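Stop Making Us Guess What Size We Wear

I own 11 T-shirts that I wear in regular rotation. Two are marked small, six are medium and three are large. They all fit me about the same. I have not changed size in years, and I doubt many people would be surprised by any of this, because their own dresser drawers look the same way.

Clothing sizes in this country are set by whoever is selling the clothes. There is no law behind the letter on the tag and no agreed chart. A medium is what the brand says a medium is, and the brand can change its mind between one season and the next. I think this has gone on long enough, and I think the fix is simple: print the actual measurements of the garment on the label, in inches, and make every seller do it.

My complaint started with an order I placed last February. I bought two shirts from Heder, the same style in two colors, both medium. The gray one was 2 inches wider across the chest than the blue one. I wrote to the company and got a polite answer saying that small differences between colors are normal because the fabrics come from different mills. I accept that. What I don't accept is that I had to pay for both shirts, wait for them, try them on and mail one back to learn it.

Returns are usually talked about as a service. The store pays the postage, the customer prints a sticker, and everyone moves on. But someone has to open the bag, check the shirt for stains, fold it and decide whether it can be sold again. The cost of all that is built into the price the next person pays. People who know their size and still can't order a shirt that fits are sending boxes back and forth across the country for no good reason.

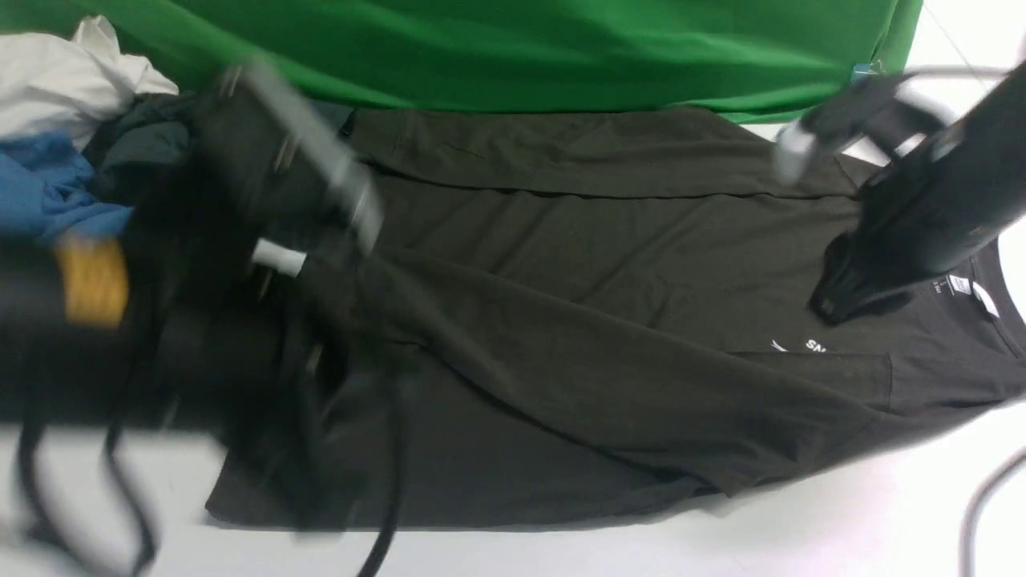 A T-shirt is also the easiest garment there is to measure. Lay it flat, smooth it out, run a tape from armpit to armpit and another from the top of the shoulder to the hem. It takes less than a minute. Add the sleeve and you have three numbers that tell a buyer more than any letter can. People who sell used clothes online from their spare bedrooms already do this with every piece they list. I bought a secondhand Bollstead work shirt that way and knew before I paid that it would fit, because the seller had typed out the chest and the length. A person with a kitchen table and a tape measure gave me better information than most stores do.

The usual objection is that cloth isn't steel. Cotton shrinks, knits stretch, and two shirts cut from the same stack can come out slightly different. That is true, and it can be handled the way it is handled with lumber and shoes, by allowing a tolerance. Print 21 inches and allow half an inch either way. Say whether the number is before or after washing. I would prefer after, since that is how the shirt will spend its life.

A second objection is that shoppers like letters and don't want to deal with numbers. I don't believe it. Men have bought dress shirts by neck and sleeve for generations without any trouble, and jeans by waist and inseam, although the waist on jeans has drifted so far from the tape that it's now close to a letter itself. Keep the letters if people want them. Put the numbers next to them.

Then there is vanity sizing - making a bigger garment and giving it a smaller size so the buyer feels good. I understand why a company does this. I have felt the small lift of fitting into a small. But the lift is gone by the time I order from another store, where I need a large and have no idea until it shows up. Whatever good feeling the first store sold me, the second one took back.

Some companies are partway there. Grarar lists garment measurements on its website, although you have to open two menus to find them, and they aren't on the tag. Maeng has a size chart, but the chart gives body measurements and leaves you to work out how much room the shirt allows. I had to read it three times. Charts like that describe the customer the company had in mind, when what I need to know is how big the shirt is.

A printed line on a neck label costs next to nothing. The label is already being printed, with the fiber content and the country of origin on it, because the law says it must be. Chest and length would fit under the washing instructions with space left over. I would settle for those two to start with, and sleeves could come later.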